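News > Press Releases > Community

Gelesbridge Home Kitchen Course Opens for Enrollment

GELESBRIDGE, 12 May 2018 — The Lambridge Adult Learning Center is taking sign-ups for its home kitchen course, which returns after a break that began in January. The course covers basic cooking, food storage and the care of small appliances.

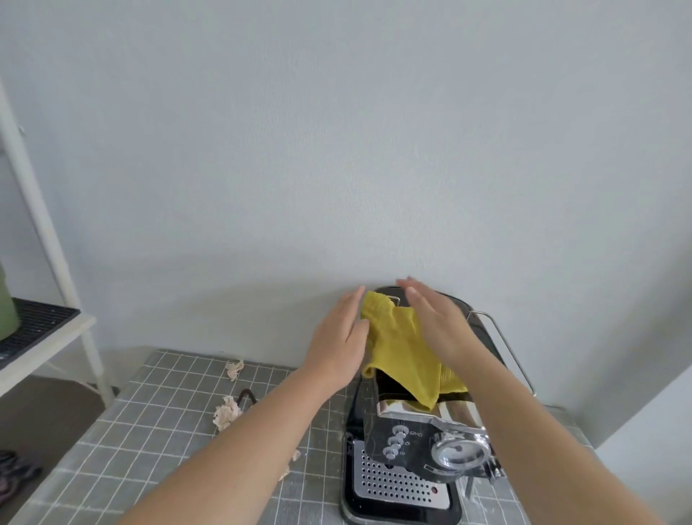
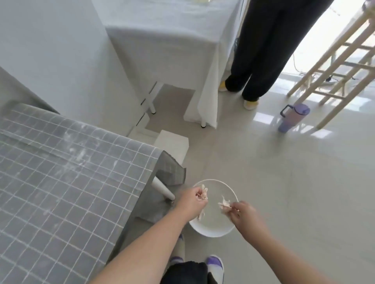
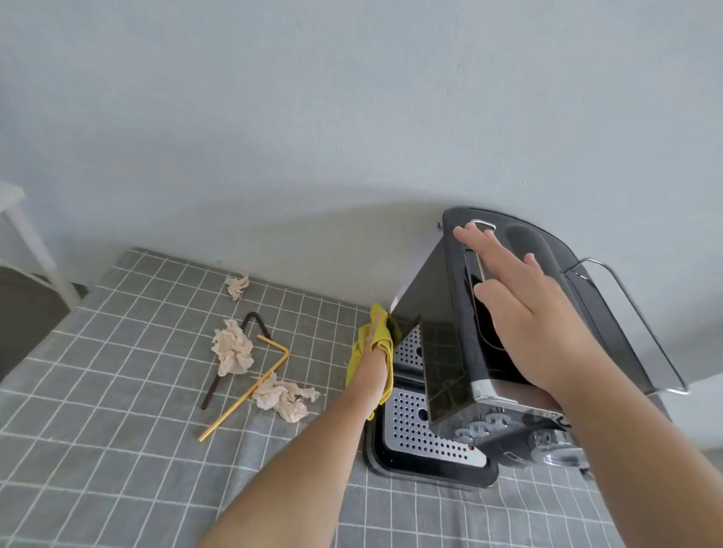

Classes are held in the evening at the center's Gelesbridge building. The course lasts five weeks and has 54 places. Residents of Gelesbridge and the surrounding townships have first choice until the end of the month, and any places left will then be open to everyone.

The course is paid for by a grant of $4000 from the Takeda Fund. The money covers ingredients, printed recipes and the instructors' time. Students pay only a registration fee, and the fee is waived for anyone enrolled in another class at the center.

"We heard from people who had just moved into a first apartment, and from people cooking for one after many years of cooking for a family," said Beverley Hulme, who runs the center. "They asked for the same things — how to shop for a week, what keeps in the freezer, and how to look after what they already own."

Junpei Ogura will teach the cooking sessions. Matúš Murín will teach the sessions on storage and appliance care, including descaling, door seals and when a repair is worth the cost. No experience is needed. Students should bring an apron and a container with a lid.

A recipe booklet from the last course has been reprinted. Some 1000 copies will be given out through the Gado Street library and the center's front desk.

Registration forms are available at both locations. The building has step-free access from the parking lot.

Contact: Front Desk, Lambridge Adult Learning Center | © Lambridge Adult Learning Center | Back to top

Comments

Chiyo Arai
Is there a vegetarian option for the cooking sessions? I'd like to sign up with my sister.

Kiyoshi Matsuda
I took this last time. The freezer class alone was worth it. Get there early, parking fills up.

Chiyo Arai
Thanks, will do. Still hoping to hear about the vegetarian part.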